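# Ciltstead saddle stool after a winter of daily use

I bought this stool in November with my own money, and I have used it almost every working day until now, March.
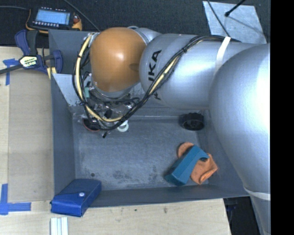

*Ilze Brenko*

I should begin with my back, as it is the reason for the purchase. I repair upholstery and do other small sewing work in a rented room in Dritercombe. A part of the day I stand at the cutting table, a part of the day I sit at the machine, and in between there is the worst part, when I do hand stitching on the edge of something big, like an armchair, and I am neither sitting nor standing. For many years I had a simple kitchen chair for this. By the evening I could not straighten myself without holding the door.

A customer told me about saddle stools, which dentists use. I did not know them. I read for several weeks before I chose the Ciltstead, and I hope this review saves some of that time for another person.

## What you get

The stool comes in one carton, quite heavy. The parts are the base with five legs, the gas column, the seat, a bag with the casters, and a small paper with the instructions. The paper has only drawings and I found them clear, except the one for the tilt lever, which is printed so dark that I could not see which way the spring goes. I put it in wrong and had to take it out again. The spring has one end a little longer than the other, and the longer end must look to the front.

You don't need tools for the casters or the column. For the seat you need a hex key, and it is in the bag. Keep it. I will explain later why.

The price was $482 at Prosstead, with delivery. I know this is a lot for a stool without a backrest. My husband asked me two times if I had read the number correctly.

## Sitting on it

The first days were not pleasant and I want to say this clearly, so you don't send it back too early. The seat is shaped like a saddle for a horse, higher in the middle, and your legs go down on both sides. Your hips open. If you are not used to this, the inside of the legs becomes sore, and also the bones you sit on. I used it one hour in the morning and then I went back to the kitchen chair. After two weeks I could stay on it for the whole morning.

What changed is that I cannot sit badly on it. On the chair I always slid forward and made a round back. The saddle puts the pelvis a little forward and the back follows by itself. I still lean over my work, it is not possible to sew without leaning, but now I lean from the hips. In the evening I am tired in a normal way.

I don't promise that it will be the same for you. I am a tall woman with long legs. My sister, who is much shorter, tried it at its lowest position and her feet were only half on the floor. The column raises the seat up to 27 inches, and this is perfect for me beside the cutting table, but the lowest position is too high for a small person. Ciltstead sells a shorter column separately. In my opinion you should be able to choose it when you order, for the same price.

## The cover

Here I am perhaps a more difficult customer than most, as covering seats is what I do all day.

The cover is synthetic leather, dark green. The stitching is even, the thread is strong enough, and the seam does not go over the highest point of the middle, where it would rub you. Whoever designed this was thinking. Underneath it is stapled, and the staples are close together and straight. I have seen much worse under chairs which cost more.

The foam is firm. It has not changed its shape that I can see or feel. I pressed it with my thumb in the middle and at the edge, and it comes back at the same speed in both places.

What I don't like is the front edge. There the material is pulled over a tight curve and it already has fine lines, like a hand that was too long in water. It is not broken, but I know where it will break. When this happens I will cover it again myself, maybe with wool. If you cannot do such work, you should ask what a new seat costs before you buy. I asked Ciltstead by e-mail and they answered the next morning, very politely, that seats are available but "subject to stock." They did not write the price. I wrote again and then I received it, and it was reasonable.

Also, in summer I expect it will be warm. I cannot review the summer yet.

## The casters

The casters are the weak point for me. They are made for hard floors, and on the wooden floor in my room they are quiet and roll very easily. Maybe too easily. When I push a thick needle through webbing, the stool wants to go backward, and I follow it. In the first week I moved like this almost to the radiator.

The second problem is thread. In a sewing room there is always thread on the floor, also when you sweep every evening, and casters eat it. After 4 weeks one of them stopped turning. I pulled it out, cut the thread with a seam ripper, and pushed it back. I do this now regularly. It is the same with all rolling chairs, I know, but on this one the space between the wheel and the little cover is narrow and I cannot reach inside without taking the caster off completely.

Ciltstead offers casters with a brake that works when you sit down. I ordered a set and they are much better for my kind of work. If you also push or pull while you sit, buy them together with the stool and don't lose a month as I did.

## The hex key

In January the seat began to make a small noise, a click, each time I turned to the left. I was afraid it was the column. It was only the screws under the seat, which had become a bit loose. I tightened them with the key from the bag and the click was gone. At the end of February it came back on the same side. I tightened again, this time with a drop of thread locker, the blue one which you can still open later. Since then it is quiet.

I think a spring washer under each screw would solve it, and I wonder why they are not there from the factory.

## Compared with the other one I tried

Before I bought it, I borrowed for some days a Yupanqui saddle stool from the physiotherapy practice on our street. It has a divided seat, with a gap in the middle. It is softer and for the first hour it is more comfortable, I admit. The tilt is also easier, you turn one knob and it stays.

But I did not feel stable on it. Each half of the seat moves a little by itself, and when I reached to the side for the scissors, one half went down under me. For office work I think this is no problem and perhaps it is even healthy. For me it was a surprise every time. It is also wider, and between the table and an armchair I don't have so much space.

## Small things

- The height lever is on the right side and can be moved to the left. I am left-handed and I was happy to find this.
- There is no foot ring. At the highest position I sometimes missed it.
- The base is polished aluminum and shows each scratch. Mine does not look new anymore.
- The smell from the carton was strong for some days. I left the seat near an open window.
- Trousers are better than a skirt. I did not think of this before the first morning.

## Would I buy it again

Yes, but with the brake casters from the beginning, and I would ask if they can send it with washers. If you are small, order the short column or look at another company. If you sit only at a computer, I think you can find something good for less money, and you should try the Yupanqui too.

The kitchen chair is back in the kitchen. My sister has asked to borrow the stool again when her short column arrives, so I will add a note here about how it goes on and off, and whether the lever still works well with it.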